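The Lower Terrace

2024-05-23
by the author of "Plavine Stories"
12 shares | 4 comments

My aunt left me the house in Plavine with the condition that I do not sell the garden. The house I could sell, the lawyer explained, but not the garden. He read the sentence two times and then he closed the folder.

I came by the morning bus in June. The garden had three terraces cut into the hill, and it was 63 steps from the gate to the lowest one. My aunt had written this number on the gate post with white paint, so I did not have to find it out myself. The upper terrace was for beans and onions. The middle one had plum trees. The lower one had been dry for as long as I could remember, and as children we were told not to go there, as the wall was weak.

In the kitchen drawer I found a notebook. She had written down everything she bought for the garden: lime, string, two sacks of gravel from Omik, a hose that she returned. On the last page there was only one line. "Lower terrace, ask Flondska for the irises, 10 pieces, not the yellow." 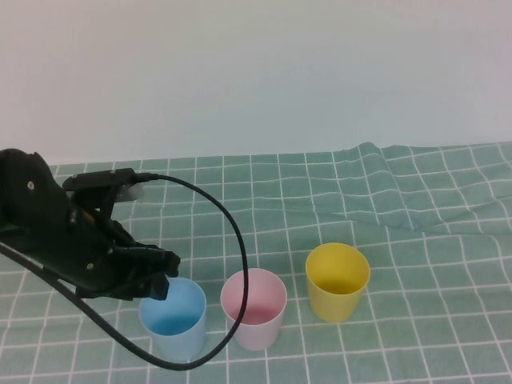
Vol. 8, No. 2 – p. 41

Flondska was a nursery on the other side of the river, and I walked there after lunch. The woman at the counter looked at the notebook for a long time.

"She paid already," she said. "It was in the year 2000. Then she did not come."

"And you still have them?"

"Irises you do not keep. They keep themselves." She took me behind the greenhouse, where a whole bed of them was growing, dark blue, almost black at the throat. She dug with a fork and shook off the soil and wrapped the roots in wet newspaper. I wanted to pay for the newspaper at least, but she was already washing her hands.

I carried them home in my arms. The lower terrace was full of thistle, and the wall was leaning, as we had been told. I pulled thistles until I could not close my fingers. Under them, along the wall, I found a row of holes. The edges had become soft, and in some of them grass was growing, but they were clearly dug with a spade, one after another, at the same distance.

I put an iris in each hole and pressed the soil with my shoe. One hole was left over, at the end, near the steps. I sat down beside it and waited until it was cool enough to bring the water.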